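Workshop notebook, 25/10/2023
Bindery and sermon archive bench

Picking up the binding of the Upper Room sermons (John 13 to 17). Simone Peixoto wants three bound copies for the reading group and one loose set for the parish library, all from the same printing, so the page breaks have to be settled before anything gets folded.

Text first. The transcripts came from the August tapes. Chapter 14 is clean. Chapter 15 has two versions of the vine sermon, one preached in the morning and one in the evening, and they differ in the part on pruning. The morning version spends longer on the word for "takes away" and whether it can also mean "lifts up." The evening one drops that and goes straight to abiding. I have kept the morning text and put the evening ending in as an appendix. Simone agrees, but wants a line in the front saying so.

Chapter 16 is still missing the middle of the sermon on the Helper. The tape was turned over late and there is a gap between "he will convict the world" and the part about judgment. I have the preacher's outline, which gives three headings and the verse numbers and no more. I am not going to write it up as if it had been spoken. Outline goes in square brackets, set in the smaller type.

Page count with the appendix is 266. That does not divide by 16, so the last section will carry blanks. Fine for notes.

Paper: the Kowalczyk cream, 70 lb text. We have enough for the three bound copies and the loose set, with a little over for spoils. Grain runs the right way if we cut the sheets in half first. Cut them the other way last time and the books would not stay open at the lectern.

Glue: the new tub is Berodent. Thicker than the old one. Thinned a test cup and brushed it on two scrap spines, one with mull and one without. Left both under the weights. Look at them tomorrow before touching a real spine.
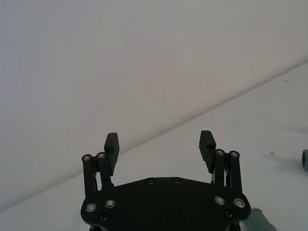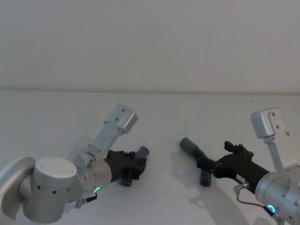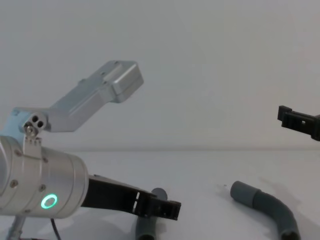
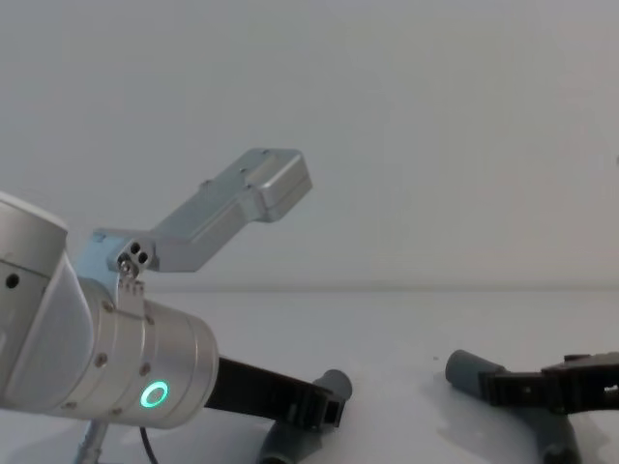 Bench with the white top, four views.

Sewing: Simone has punched the first sections for copy one. Five holes, linen thread, waxed. Her kettle stitch is tighter than mine, so she should do all of copy one and I will do copy two from start to finish. Mixing hands in one book shows at the spine.

Covers: dark blue Senel cloth over board. The Zullia sample was a nicer blue but it frays on the turn-ins, and the pew copies get rough use. No gold on the front. Title on the spine only: THE UPPER ROOM, and under it JOHN 13-17. Asked for the preacher's name on the title page and not on the cover, as his family prefers it.

Verse references: went through the footnotes for chapter 17 this afternoon. Most are right. Two problems -

Note 40 gives John 17:12 for "sanctify them in the truth." Should be 17:17. Fixed.

The cross reference to the Lord's Prayer gives Matthew 6 with no verse. Put in 6:9-13.

There is also a quotation in the closing prayer sermon that I cannot place. It sounds like an old hymn, but it is not in either of the hymnals on the shelf. Left it unmarked for now. If anyone knows "and keep us in the name he bore," write it on the slip inside the front cover of the proof.

Order of 200 printed reading cards for the group is separate from all this and should not use the cream stock. Plain white card, one passage to each card. Simone has the list.

To do next:
Check the two test spines.
Front note on the morning and evening versions.
Ask for the second tape of chapter 16 again - there may be a copy with the organist.
Cut boards for copy one once the sewn block has been pressed and measured.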